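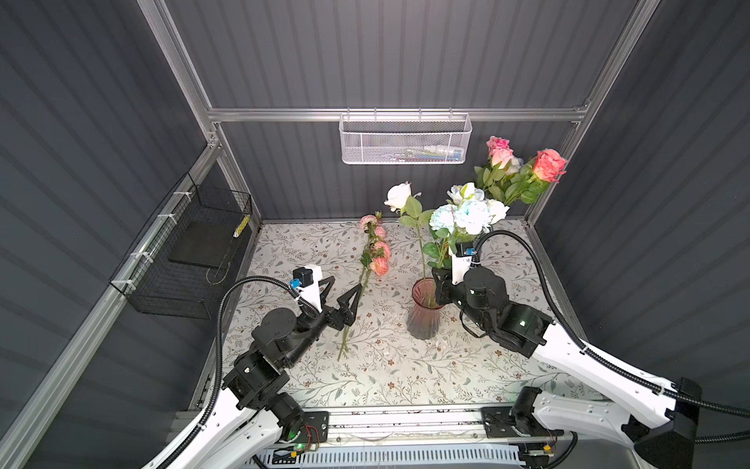

4.3 Failure Analysis: Loss of Grip Force During Stem Transfer

This section reports the fault that interrupted the flower arrangement trials in June and that led to the revised stop logic described in Section 5. The fault is referred to below as the Rieger fault, after the grip controller in which it was first logged. It was recorded on the Oswood cell only. The Celano cell, which ran the same software on older controllers, completed its share of the trials without a comparable event.

The trial set consisted of 1,071 attempted transfers. In each, one arm was to pick up an artificial stem from the table and place it in a glass vase, while the second arm steadied the vase or stood by. Of these, 367 ended in an outcome other than a clean placement. Most were ordinary misses and are treated in Section 4.2. The remaining cases share a pattern that the operators at first took for poor grasp planning: the fingers closed on the target, the controller reported a firm hold, and the measured force then fell to near zero while the reported force did not change.

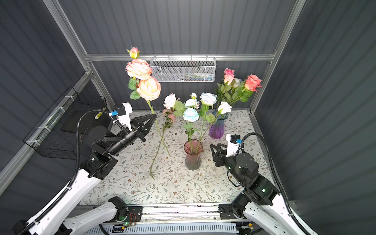 Figure 6. Oswood cell during the arrangement task, with both arms at the table and stems standing in two glass vases.

The difference between reported and measured force was traced to the message buffer between the controller and the supervisor program, Dukerent. When both arms sent status messages within the same cycle, the buffer kept the older of the two force values and marked it as current. Dukerent then acted on a value that could be up to 700 ms out of date. For a stem this had little effect beyond a drop. For a vase the result was more serious, as the supporting arm could be released from its holding position while the supervisor still treated the vase as secured. Two vases were tipped in this way and one was broken. The cell was unattended on one of these occasions, contrary to the operating procedure then in force.

The existing safety stop did not respond in any of the three cases. It had been set to act on excess force alone, and a loss of force was treated as a normal release. The authors regard this as a design error in the stop logic, separate from the buffer fault, and one that would have remained after the buffer was repaired. 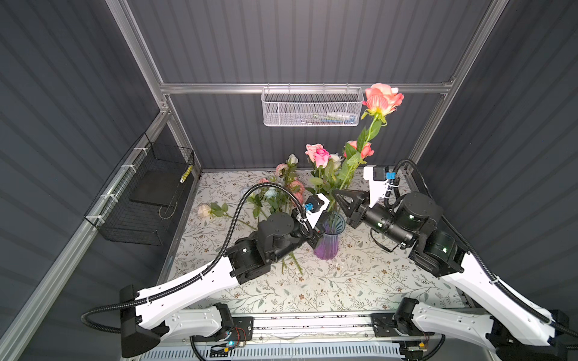 Could the fault have been found by reviewing the controller logs alone?

Only with difficulty. The logs stored the reported force and its time of arrival, but left out the time at which the value was measured, so an old reading looked the same as a new one. The fault became clear once an external force sensor was fitted and the two records were compared.

Following the June review, three changes were made. Each force value now carries the time of measurement, and Dukerent rejects any value older than 80 ms. An unplanned loss of force during a hold brings both arms to a controlled stop. Movement may be resumed only by an operator present at the cell, after the work area has been checked for broken glass. The revised procedure took effect on 12/01/2021.
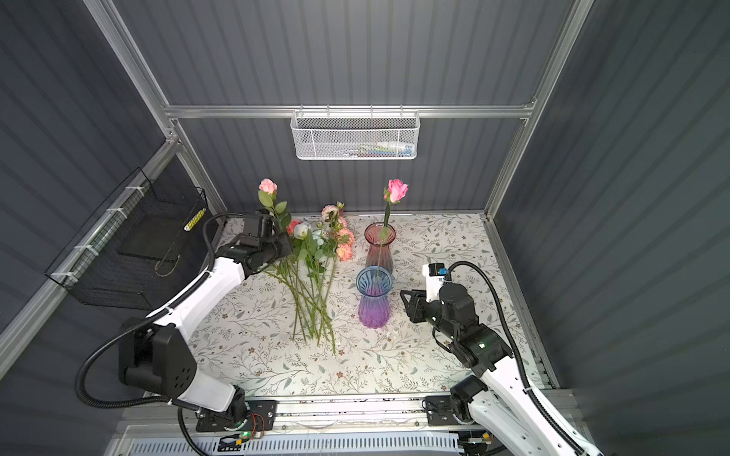 Vase spacing was considered as a contributing factor, although it was not the cause of the fault. The task plan set no minimum distance between vessels, and operators placed them as they found convenient. In the layout shown, the blue-purple vase stands directly in front of the pink one, which holds a single rose, and the open gripper of the right arm is beside the front vase. With vessels in this relation, a tipped vase may strike its neighbor, and the damage from a single stale reading is no longer limited to one object. The current task plan therefore checks the distance between vessels before either arm is enabled. The check has not yet been tested with vases of unequal height, and the results in Section 6 should be read with that limit in mind.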